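Tuesday, after lunch. Locker task, bag in and out, with the two hand grippers. Teemu Koskela came over from Jundeck for the morning and brought biscuits, bless him.

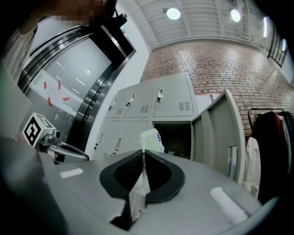
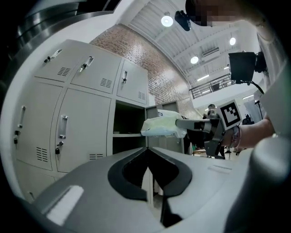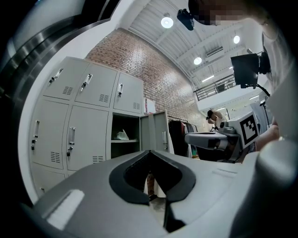
My favourite change is the slower hands! Last time we rushed every demo and the Brelville policy learned to rush as well, so I've asked everyone to pause before letting go. The open locker is dark inside compared with those light grey doors, and I'd like a lamp near it before we go on to the full 250. Teemu reckons the wrist views will cope (we'll see, he's an optimist). Still to do: re-check the marker tracking on 3 of the morning's takes, and colour-code the folders.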